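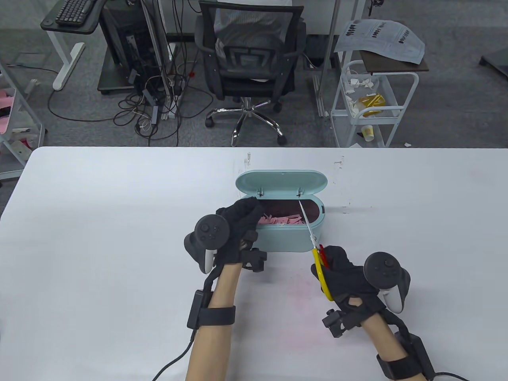
[boxes-and-wrap] Re: Filler for small lidded boxes, cut or crinkled?
From: Nghĩa Tiêu
To: boxes-and-wrap list

On Tuesday Duan wrote:

> I have an order coming up for small gift boxes with hinged lids,
> the shallow kind, and I want paper filler in them. Last time I
> bought a bag of crinkle paper and it was a mess. It springs up,
> the lid won't close flat, and the customer gets paper all over
> the table when the box is opened. Someone on this list (I think
> in April) said they cut their own. Could that person say what
> paper, what size, and whether you cut it before it goes in the
> box or after? Also what you wear on your hands. Mine get dry and
> then I can't pick anything up.
>
> There are 200 boxes so I would like to get it right before I
> start.

That was me in April, or at least I was one of the people who answered. I have changed a few things since then, so please go by this message and ignore the old one.

Paper. I use plain colored paper at ordinary copy weight. Pink is what most people ask for. Tissue is too soft and packs down to nothing by the time the box gets anywhere. Card is too stiff and leaves gaps. I did try the Findirine sheets that Larkow sells, and they cut fine, but the color rubbed off on a light table when my hands were damp, and I had to go over the table with a cloth between batches. If you use a strong color, test it on a white surface first.

Size. I cut flat pieces, short and rectangular, with no crinkle and no curl. For shallow boxes I make the strips 6 mm wide. Any narrower and they tangle. The length matters less. I cut long strips on the trimmer, 10 sheets at a time, then chop them short with scissors.

Before or after. Both. The long strips get chopped over a tray, and then the filler goes in the box. Once it is in, I trim whatever is too long with the scissors right there, box open, lid all the way back. You can see then which pieces ride up over the rim. Hold the box at one end with your free hand. A small oval box in particular wants to turn on the table while you work, and you don't want the points of the scissors going into the lining.

I keep a pair with bright handles for this job. It makes no difference to the cutting. It just means I can find them under a pile of paper.

Lining. If your boxes are lined in a dark color, a light filler shows up well against it, but so does any bare spot. Push the paper into the ends first and the middle last. With a pale lining you can get away with less paper. Ovura, if you're reading, you asked me the same thing a while back and I never answered. A dark lining takes more filler to look full. I don't have a weight for it. I go until I can't see the bottom.

Hinges. Look at the hinges before you put the paper in, and again before you close the lid. Pieces get caught at the back where you don't see them from the front, and then the lid stands a little proud. I run one finger along the back rim and close it. If it doesn't sit down, open it again and don't press. Small hinges bend very easily and I've ruined boxes that way.

Gloves. I wear them for the whole job now. Thin cotton was no good, the paper slides. What works for me is fabric with some kind of grip pattern on the fingers, as close-fitting as you can stand. Flat paper is hard to pick up singly with any glove, so don't try. Take a pinch and drop it.

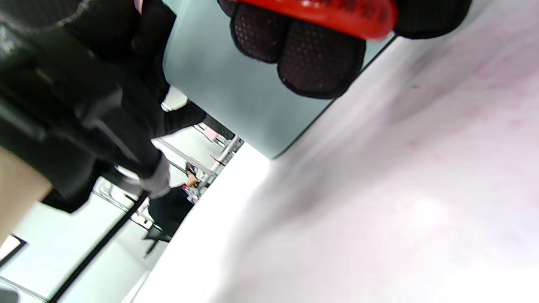 Black glove with the dotted texture, red band across the top.

Dark gloves show paper dust, which I count in their favor. When they look gray, I take them outside and clap them together. I have two pairs going and change over at lunch. The colored paper will mark light gloves, so if yours are pale, keep those for handling the finished boxes and closing lids.

Table. A plain white or pale top is best for this. You can see every scrap. I clear it completely before starting, apart from the box and the scissors, and put the filled boxes on a separate surface behind me. If they stay on the work table they collect bits, and you end up wiping each one twice. For wiping I use a barely damp cloth on the table and a dry soft brush on the boxes. A damp cloth on a painted box will leave streaks.

The floor is the part I haven't solved. On carpet the small pieces work their way in and the vacuum doesn't lift them all. I put an old sheet down under the table and shake it out at the end of the day.

Somebody also wrote to me off list, and I'm putting it here so the answer is in the archive.

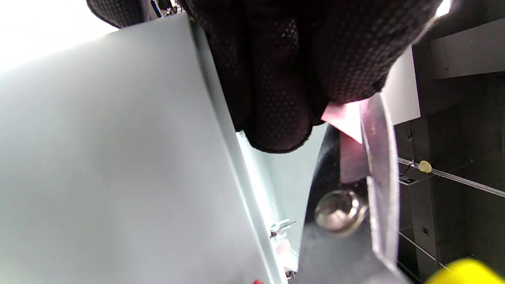 Can I fill the boxes a week ahead, or will the paper flatten?

Flat-cut pieces hold up fine for a week with the lid closed, as long as nothing heavy is stacked on top. Open each box before it goes out and loosen the paper with your fingertips.

Duan, for an order your size I would do a handful first, leave them overnight, and look at them in the morning before cutting the rest of the paper. Let the list know what you decide on for the lining. I have a few unlined boxes to do next and haven't made up my mind whether to bother.

Nghĩa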